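Inicio | Catálogo | Almacenaje y transporte | Contenedores | Asistencia | Contacto

Categoría: Contenedores y cubetas metálicas · Serie Murer

Contenedor metálico apilable Murer 747

El contenedor Murer 747 ha sido concebido para el almacenaje y el traslado interno de piezas en talleres, centros de formación técnica y almacenes de recambios. Se fabrica en chapa de acero galvanizado, con el borde superior doblado hacia el exterior y las esquinas reforzadas. Forma parte de la serie Murer, que Harkow distribuye en exclusiva junto con las tapas, los separadores y los carros de la misma gama.

Su capacidad de carga es de 200 kg por unidad, siempre que el peso se reparta de manera uniforme sobre el fondo. Pueden apilarse hasta 5 contenedores cargados sobre suelo nivelado. Para alturas superiores deberá emplearse la estantería Bastaleck, cuyos largueros se ajustan al perfil inferior del contenedor y evitan el desplazamiento lateral.

Las paredes son lisas por ambas caras, lo que facilita la limpieza y permite adherir etiquetas de identificación en cualquiera de los lados. El fondo incorpora dos nervaduras longitudinales que aumentan la rigidez sin reducir de forma apreciable el volumen útil. Los bordes se entregan desbarbados. No obstante, se recomienda el uso de guantes durante la manipulación de contenedores llenos.

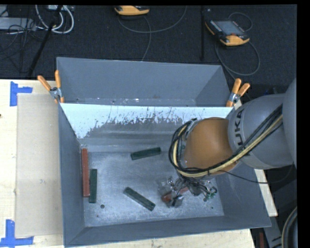
¿Puede utilizarse el contenedor para guardar piezas impregnadas de aceite?

Las piezas con restos de aceite o taladrina pueden depositarse directamente en el contenedor si se coloca antes la bandeja de goteo Thakur, que se suministra por separado. El fondo no es estanco y, sin dicha bandeja, los líquidos pueden filtrarse por las uniones de las esquinas.

Acabados y conservación

El acabado de serie es galvanizado en continuo. Bajo pedido se ofrece un acabado pintado al horno en gris claro o en azul, adecuado para almacenes que asignan un color a cada familia de material. El plazo de entrega de las unidades pintadas se confirma por escrito en el momento de aceptar el presupuesto.

Para la limpieza ordinaria basta un paño humedecido con detergente neutro. Deben evitarse los productos clorados y los estropajos metálicos, que deterioran la capa de zinc. Las rayaduras profundas se tratarán con un aerosol de galvanizado en frío. En locales con humedad elevada conviene revisar las esquinas y el pliegue del borde, donde tiende a acumularse la suciedad.

Accesorios compatibles

Tapa Murer con cierre de presión
Separador transversal, regulable en 6 posiciones
Bandeja de goteo Thakur
Portaetiquetas atornillable
Carro de transporte con freno en dos ruedas
Estantería Bastaleck, módulo inicial y módulo de ampliación

El separador transversal se introduce en las guías laterales sin necesidad de herramientas. Los contenedores fabricados con anterioridad a la revisión de septiembre carecen de dichas guías y requieren el juego de adaptación, que puede solicitarse al servicio de recambios indicando el número grabado bajo el borde.

Condiciones de suministro

El contenedor se sirve por unidades o en lotes de 5, encajados y protegidos con cartón entre piezas. Los centros de enseñanza y las administraciones públicas podrán solicitar factura proforma a través del formulario de contacto. La garantía cubre los defectos de fabricación y de soldadura; quedan excluidos los daños por sobrecarga, golpes de carretilla o exposición continuada a la intemperie.

Tarifa vigente desde el 3/1/26. Los portes se calculan según destino y volumen del pedido.

Comentarios

tallernorte: Buen contenedor, bastante rígido para el espesor de la chapa. Echo en falta un asa plegable en los laterales cortos.

M. R.: ¿La tapa de cierre de presión sirve también para el modelo anterior? En la ficha de la tapa no se indica.

Harkow, atención al cliente: Estimado usuario: la tapa es compatible con ambos modelos. El separador transversal, en cambio, precisa el juego de adaptación.

almacen_sur: Pedimos un lote y una unidad vino con el borde abollado. La cambiaron sin poner problemas, aunque tardaron más de lo que nos habían dicho.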